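Home | Forums | Eating Out | New Threads | Search | Log In

Satau on the waterfront, has anyone been since the new menu?

marrowbone_2
So we finally got to Satau last night after trying for a table since spring, and I have thoughts. The place is gorgeous. They kept the old brick and the big windows, and if you get there before the sun goes down the whole dining room turns orange. We started with the smoked eggplant thing with pomegranate (get it, get two of them) and the flatbread that comes in a paper bag so hot you can't hold it. Then my husband had the lamb shoulder and I had the whole fish, and this is where I got a little grumpy. The lamb was fantastic! My fish was fine. Just fine, for what was the priciest thing on the page. Am I being picky or did I order wrong?

toastpoint
You ordered wrong, sorry. The fish is what they sell to people who came for the view. Regulars get the lamb or the clay pot chicken. The chicken takes forty minutes and they'll try to talk you out of it when they're busy, so ask for it as soon as you sit down and then pick at starters.

gillyflower
Hard disagree, I had that same fish in September and it was one of the best things I ate all year. Crispy skin, lots of dill, a bowl of lemony potatoes on the side. Maybe an off night? Who was cooking?

marrowbone_2
No idea who was cooking, it's an open kitchen but we were tucked around the corner by the coats. Mine had no dill on it at all now that you mention it. And the potatoes were extra!!

gillyflower
Extra?? They used to just come with it. OK, that would annoy me too.

Satish Chaturvedi
Using my real name because I've been on this board since before we had user names. I ate at Satau the first week it opened and I've been back plenty. The cooking is good and the noise is terrible. Every surface in there is hard, and by eight o'clock you're yelling at the person next to you. For the same money I'd go to Penry, where the menu is shorter and you can hear your wife. Her pick on our last visit was the mushroom dumplings in broth and she is still talking about them. 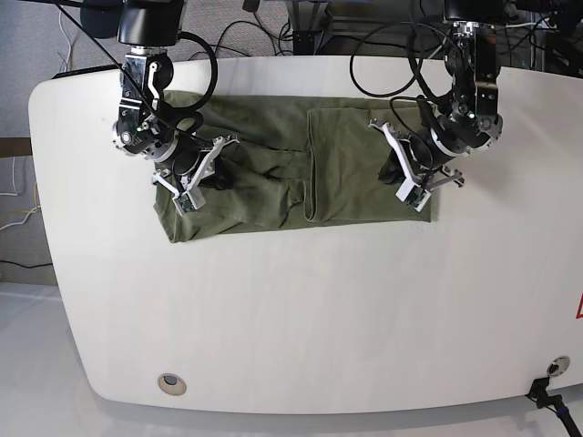
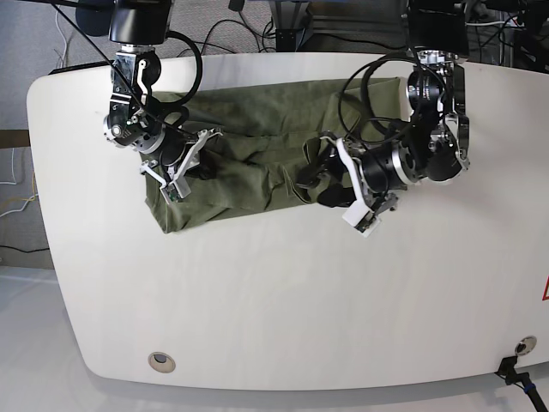
Julemden, November

toastpoint
Satish, I love you, but Penry has had the same six dishes since it opened. I could recite the menu in my sleep. The dumplings are great, sure, and then what? The pork chop again?

Satish Chaturvedi
The pork chop again, yes. With the apples. I don't see the problem.

lowtidelou
Popping in to say the noise at Satau is a lot better if you sit upstairs. It's a smaller room with a rug and curtains and maybe a bit less of the view, but you can talk. You have to ask for it when you book, they won't offer. We took my mother-in-law up there for her 70th and she heard every word, which was a mixed blessing at one point.

marrowbone_2
Ooh, I didn't even know there was an upstairs. Do they do the full menu up there?

lowtidelou
Full menu, yep, but the flatbread wasn't quite as hot by the time it made it up the stairs. Still ate all of it.

brinejar
Nobody has mentioned dessert and I'm a little upset with all of you. The walnut cake at Satau! It comes soaked in syrup with a spoonful of sour cream and I would walk there in the rain for it. I've tried to make it at home using Tavance semolina, the coarse one in the blue bag, and I got close, but my syrup always goes grainy on me.

gillyflower
Squeeze of lemon in the syrup before it boils, and don't stir once it's going. Mine stopped going grainy after I started doing that. I pour it on cold over a hot cake, too.

toastpoint
I do it the other way, hot syrup and cold cake. Gilly's way turned mine to mush.

gillyflower
Then you used too much syrup :)

brinejar
I'll try both this weekend and eat the evidence.

marrowbone_2
OK, you've talked me into going back. Upstairs, chicken ordered the second I sit down, and the walnut cake. My husband says he's having the lamb again and won't be taking any questions. Does anyone know if they still do the early menu before six? The website has it, but our waiter looked at me like I'd made it up.

lowtidelou
They do, but only at the bar counter. Starter and a main, and the clay pot chicken isn't on it. I'd call first, the hours on the site were wrong all summer.

Satish Chaturvedi
Penry will have a table for you if they don't pick up.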